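From: Yareli Ventura
To: forkden-teleop list
Date: May 6, 2020
Subject: Re: drawer demos, by hand or by remote?

> Are you still grabbing the arm and pushing it through the
> drawer task, or has everyone at Zulwood gone over to remote
> control? My hand-guided runs come out jerky near the handle.

Hi all,

Mostly remote now! We did the first 60 demos by hand back in March, and mine were jerky too (I kept leaning on the wrist without noticing). Driving it from the Grumis controller is slower to learn, but my paths got a lot smoother after 11 tries or so. The kitchen setup has knives and scissors in the drawer and plenty of fruit and jars on the counter, so I like having my fingers well out of the way.
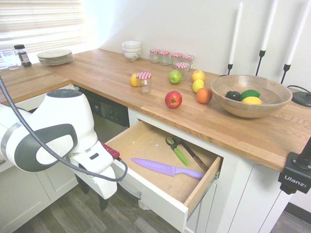 (1 min read)

My one real tip is to come straight down over the drawer and stop for a beat before closing the gripper. When I rushed that part, the playback rushed it too, only worse. I also throw out any run where I changed my mind halfway — it hurts, but the Magaña scripts don't know a second thought from a plan.

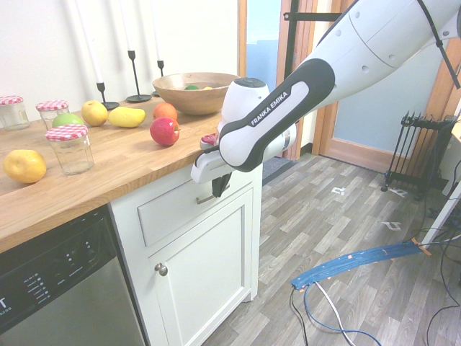 As for how many you need, I'd do another 60 by remote before touching any settings, then replay a handful and watch the approach to the handle. If it still jerks, send me your logs and I'll take a look tonight.

Yareli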